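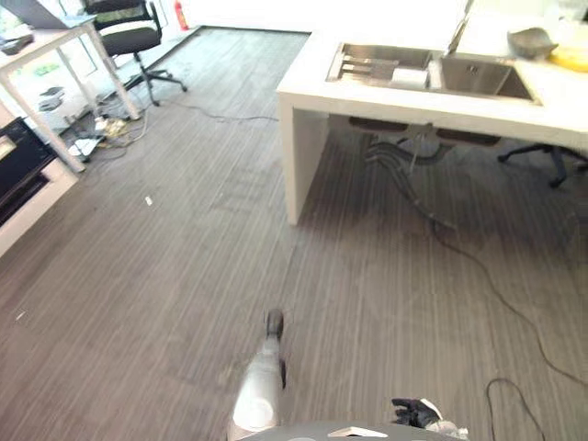 Where does the water in a town house come from? From a river, a lake or a well, by way of a treatment works and a lot of buried pipe.

Chapter 6
Water In, Water Out

Draft text for class use, revised Apr 11, 2025. Replaces the old Chapter 6 and the first half of the old Chapter 7.

What you need from earlier chapters: pressure (Ch. 2), reading a flow chart (Ch. 3), the idea of a service area (Ch. 5). If Chapter 2 is hazy go back and do the end problems again. Pressure comes up on nearly every page from now on.

What this chapter covers. Source, treatment, storage, mains, the service line, the house, the drain, the sewer. In that order. One town all the way through so you only have to learn one map.

The town is Trumcombe. Hilly on the north side, flat on the south, a river down the middle that nobody drinks from any more. Its water comes by gravity from the reservoir at Flirkness, uphill to the northwest. There are 2,843 service connections on the books. A connection is not a person and it's not a household either – a duplex may have one, a farm may have three. Students mix these up every term. Write "connections" when you mean connections.

Key terms for the first half: raw water, turbidity, coagulant, clearwell, head, main, service line, curb stop, meter, backflow. 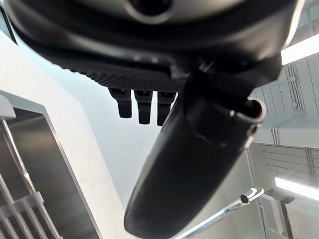 Fig. 6.1 Gray-black housing seen from below.

6.1 Source and treatment

Raw water is whatever arrives at the works before anyone has done anything to it. At Flirkness that means rain and snowmelt off a wooded hillside. Fairly clean most of the year. Brown after a storm. The brown is fine clay and bits of leaf, and the cloudiness they cause is called turbidity.

Turbidity matters for two reasons. People don't like cloudy water. And small particles can shelter germs from the disinfectant, so you clear the water first and disinfect second. Order matters. Get it backwards on the exam and you lose the whole question.

The usual train of steps:

Screening. Bars and mesh, keeps out sticks and fish.
Coagulation. A chemical goes in and the tiny particles start to stick together.
Flocculation. Slow stirring. The clumps (floc) grow.
Settling. Big quiet tank, the floc sinks, the sludge is drawn off.
Filtration. Down through sand or sand and coal. The works at Flirkness uses a Rissanen bed, which is layered sand over gravel and gets washed by running the flow upward.
Disinfection. Chlorine in most towns, sometimes ultraviolet light with a little chlorine after.

Then the clearwell, a covered tank where the treated water waits. The wait is part of the treatment. Chlorine needs contact time to do its job, and cold water needs more of it than warm.

6.2 Storage and head

Demand goes up and down through the day. Early morning peak, a smaller one at supper, very little at night. The works would rather run steady. So you put a tank between the two – it fills at night and drains through the morning.

Height does the rest. Water in a high tank pushes on the water below it, and the vertical distance between the tank surface and your tap is the static head. Not the length of pipe. The vertical distance. Length matters too, but that's friction, and friction only takes pressure away while water is moving. A closed tap at the far end of a long flat main reads the same pressure as a closed tap at the near end, if they are at the same elevation and nobody else is drawing.

The north side of Trumcombe is up the hill, closer to tank level, so less head and weaker showers. The 527 connections up there are in a seperate pressure zone with a booster pump. The south side has the opposite problem and needs pressure-reducing valves.

Try this before going on. Sketch a tank, a hill and two houses, one high and one low. Mark the static head for each. Now close the low house's tap and open the high one. What changes and where?
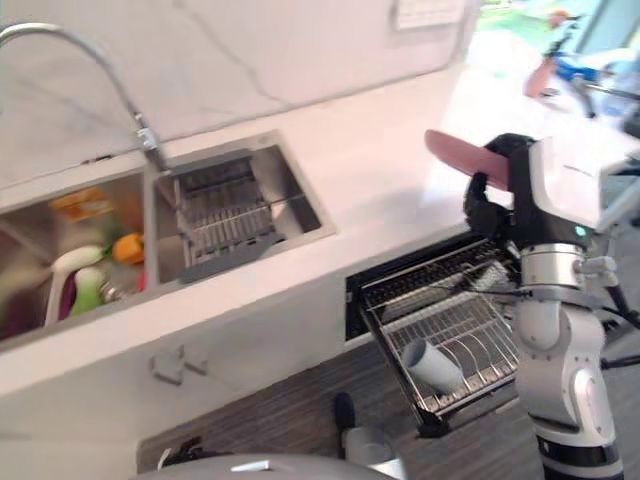
One reader of the last draft objected that the section makes the town pipes sound like the hard part, when most of the leaks and most of the complaints start inside the house. Fair point. The next few paragraphs are longer than they used to be as a result.

6.3 From the main to the tap

The service line leaves the main under the street, passes a shutoff near the property line (the curb stop) and then a meter. Trumcombe has been changing over to Patisex meters, which send their readings by radio. As of last June 1,409 had gone in. The rest are still read by a person with a clipboard.

After the meter there's the house shutoff. Find yours. Do it tonight, it's exercise 1. Then the line splits. One branch goes on as cold, the other goes to the heater and comes back out as hot, and the two run side by side to each sink and shower. A toilet takes cold only.

Pipe material. Copper, plastic, older galvanized steel. Some old service lines are lead and those should be replaced, full stop. Galvanized pipe rusts from the inside, so the bore gets smaller and flow drops off year by year even though the static pressure hasn't changed at all. Good exam question, that one.

Backflow is water going the wrong way. Say a main breaks down the street and the pressure drops. If somebody has a hose end sitting in a bucket of weed killer, the bucket can be be pulled back into the pipe. An air gap stops it. Look at a kitchen faucet some time: the spout should end above the rim of the basin, and that open space is the whole safety device. A hose needs a vacuum breaker instead.

Quick check. A leaking toilet loses water all day at a slow rate. Over a month it passes about 3,000 gallons. The owner hears nothing. How would the meter show it? Hint, think about the overnight reading.

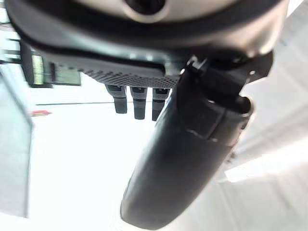

6.4 Going down: traps, vents and drains

Supply is under pressure. Drainage isn't, it runs by gravity, and that one difference explains nearly everything in this section. Bigger pipes. A steady slope. Vents.

Start with the trap. The U-shaped bend under a fixture holds a plug of water, and the plug keeps sewer gas out of the room. Leave a floor drain unused for long enough and the plug dries up. Smell comes in. Fix is to pour some water down it.

The vent lets air in behind the falling water so the trap doesn't get siphoned dry. A gurgling drain often means a blocked vent. Problems 4 and 5 use the drain layout on the next page, so keep a pencil handy and label each trap before you start.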